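About Birard Upholstery

Birard is a furniture repair and re-covering workshop in Britcombe. We work on lounges, dining chairs, window seats, caravan cushions and the odd church pew. Danish Afridi opened the business in 2000 as Afridi Trimming, doing mostly ute and boat seats out of a double garage. The name changed when household work took over and we moved to the shed on Vandudon Road.

Nine people work here now. Hammad Lodhi runs the cutting room. Beatrice Makokha looks after leather, including colour matching and panel replacement. Shazia Gondal does the quoting and is the person you will most likely get on the phone. Danish still comes in most mornings and does the deep buttoning himself -- he prefers it that way.

The bulk of our jobs are lounges with sound frames and tired covers or foam. We strip them back, check the joints and webbing, replace what needs replacing and put on new covers cut from patterns taken off the old ones. We keep 110 fabrics and hides on the sample wall and can order from other ranges. If a customer supplies fabric, we ask to see it before quoting, as some of it is too light for seating.
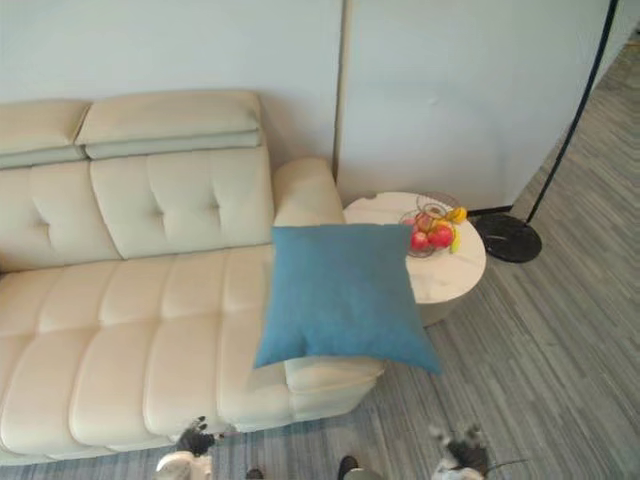

Do you re-cover only the worn part of a lounge?

We can replace single panels or cushions, but new material will rarely match old material that has had years of sun. Shazia will put a sample against yours before you decide.

Quotes are free within 20 kilometres of Britcombe. Further out we can usually give a price range from photos and measurements, then confirm it when the piece arrives. Pick-up and delivery are done by Tariq Virk in our own van. Please tell him about stairs, narrow hallways and dogs when you book.

Turnaround depends on the season. June is normally quiet and the weeks before Christmas are not, so get in early if you need chairs back for the holidays.

We take on one apprentice at a time. The position is full-time and includes block release at TAFE. Enquiries about the next intake go to Hammad at the workshop -- after 3 pm is best, once the cutting tables are cleared.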